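Week 5 notes: collecting demonstrations without losing your mind

These are my notes for the Darier course, lab half. I've tidied them up a bit from what I scribbled before class, but they still wander, so bear with me.

Last time we talked about what a policy does with examples once it has them. This week is the part I enjoy a lot more, which is getting the examples in the first place! If you've never driven an arm by hand, it's a strange feeling for the first ten minutes and then your hands just sort of take over. Give yourself those ten minutes. Don't record them.

Some words first, so we all mean the same thing. An episode is one attempt at the task, start to finish. A demonstration is an episode you decided to keep. A session is everything you record before you get up from the chair. When I say "the Skidden set" I mean the examples last year's class recorded, which you're welcome to browse (please copy it to your own folder before you start poking at it, I've had to restore it twice).

How many do you need? For the pick-and-place task I'm asking each pair for 25 kept demonstrations. You'll probably record more than that to get there. I usually toss a few from the start of every session, when I'm still stiff and overshooting everything.

Move at the speed you want the robot to move. This is the big one. People slow way down when they know they're being recorded, and then they wonder why the trained arm creeps along and hovers over the object like it's thinking about lunch. Long pauses are the worst of it. If you stop to scratch your nose with the arm hanging in midair, the model sees a whole string of pictures where the right answer is "stay put," and it will happily learn that. If you need a break, end the episode.

But! Don't race either. The cameras we use in the lab are ordinary ones, and a quick wrist movement smears. A little smear is fine, and I'd even say you want some of it, because the arm is going to see smeared pictures when it runs on its own. What you don't want is every single grasp happening in a blur, so ease off a bit right when the fingers close, then go back to your normal pace.

Soft things are harder than blocks. A block looks pretty much the same every time you put it down. Anything that crumples has a new shape at every start, and a new shape again once you squeeze it. So shake it out between episodes, drop it from a few inches up, and leave it however it lands. If you catch yourself arranging it nicely, drop it again.
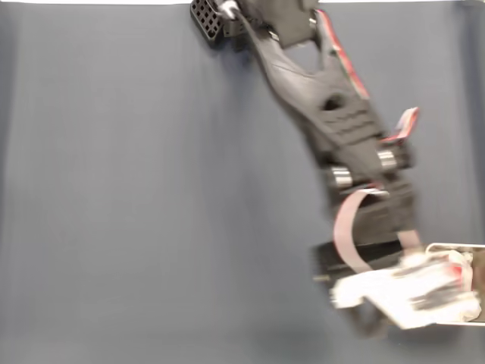

Page last changed: Sun 12 January

Look at how blurred the gripper end is compared with the vented black block up top. Same arm, same instant, and the far end has lost most of its detail. The pale thing at the gripper has gone so soft around the edges that I couldn't swear to you what it is, maybe cloth. When you review your own episodes, step through the grasp one picture at a time and ask whether you could tell, from that view alone, if the fingers have hold of anything. If you can't tell in most of them, slow down for the next batch.

Notice the ribbon cable too, with that loop hanging out at the wrist. Loose loops are something I check before every session. Swing the wrist both ways with the recorder off and watch that nothing catches.

Labeling: use the sheet in the Kerslake folder. Mark each episode keep, toss or ask me. A fumble you recovered from is a keep, by the way! Those are gold. A fumble where you reached in with your own hand is a toss.

For next week, work in groups of 2, bring your kept episodes and your sheet, and read the first half of the Grenden handout. Skip the math in the middle for now, we'll do it on the board.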